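Blog > Interviews > Software

The planner that learned to wait

I got to the Gerkar office a little before lunch, which was a mistake, because the person I'd come to see was in the middle of chasing a bug and lunch wasn't happening until it was caught. So I sat on a spare stool with my notebook and listened to somebody mutter at a log file. I've had worse mornings!

Gerkar is a small outfit that writes planning software for two-armed robots. Their main product is called Fliltero, and if you've read anything about it you've probably read the word "scheduler," which the lead developer (who asked me to leave names out of this, so I will) can't stand.

"A scheduler hands out time slots," she told me, once the log file had been dealt with. "Fliltero decides who gets the space. Two arms, one table, and both of them want to be in the middle of it. That's the whole job, really. Everything else we ship is plumbing."

I asked her to walk me through it as if I were a slightly slow cousin. She was very kind about this. Each arm gets its own planner, she said, and each planner is selfish – it looks for the shortest path and doesn't much care about the neighbor. Above them sits a small piece of code that looks at both paths, checks where they come close, and either stretches one out in time or asks for a new one.

"The first version always asked for a new one," she said. "Every conflict, throw it out, start again. We had a test run with 217 replans in it. For one task! The arms just sort of twitched at each other. I have the plot printed out over my desk so I don't get cocky."

It's true, it's over her desk. It looks like a seismograph.

What changed was the idea of letting an arm wait. That sounds obvious when you write it down, and she laughed when I said so. The trouble is that a waiting arm is still taking up room, and the old code treated anything standing still as furniture. So the moving arm would plan a huge detour around its own partner, who was only waiting for it to go by.
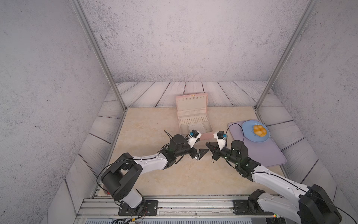 The two-arm cell, with the box and the pastries on the table.

"Food and packaging are good for us," she said, when we got on to test setups. "With a box you've got a lid that stands up and takes space behind where you want to work. With something on a plate you don't want an elbow coming in low. The planner has to care about height, and people forget about height. They draw everything from above on a whiteboard and it looks so easy."

The cables came up too. I'd assumed a planner only thinks about the hard parts of a robot, and she said that for a long while theirs did. Now each cable gets a kind of fat, soft tube in the model, and the arms pay a penalty for passing through it. "Soft" is the important bit: you can go through if you must, it just costs you. She tried making them solid once and the planner gave up on half the table.

I wanted to know about perception, and got a bit of a grimace. Gerkar doesn't write its own. They take object poses from a package called Seo, and the two teams have had, let's say, a lively correspondence about timestamps.

"Seo is good. I'll say that on the record," she said. "But a pose is only any use if I know when it was true. We were getting poses stamped when they were sent, and I needed them stamped when the camera looked. Those are different moments. I wrote them a very long email in May and they wrote back a very short one, and then they fixed it, so fair play."

The planner now keeps the last 16 poses for every object and throws away any that disagree wildly with the rest. I asked why 16. She said it was 8, and 8 wasn't enough, and she doubled it and went home.

We did eventually eat (soup, standing up, next to a whiteboard I wasn't allowed to photograph). Over the soup she got on to the thing she clearly likes best, which is the replay tool. It's called Grorham, it began as a weekend script, and it lets you take any recorded run, scrub to the instant before something went wrong, change one setting and let the planner have another go in simulation. She'll do that 100 times overnight with slightly different settings and read the results with her coffee.

"I'd give up the planner before I gave up Grorham," she said. "You can write another planner. I've done it 2 times already. But if you can't see why it did what it did, you're just guessing, and you'll guess wrong, and you'll be very sure of yourself while you do it."

I asked what's still bad. Handing an object from one gripper to the other, she said straight away. Both arms have to be close together, which is exactly what the code above them has been built to prevent, so for a handover they switch part of it off and write special rules. She hates the special rules. There's a branch where the closeness penalty fades out as the grippers line up, and it works in simulation, and she wouldn't let me write down when it might be released.

Then somebody called her from the other room about a failed build, and she took her soup with her.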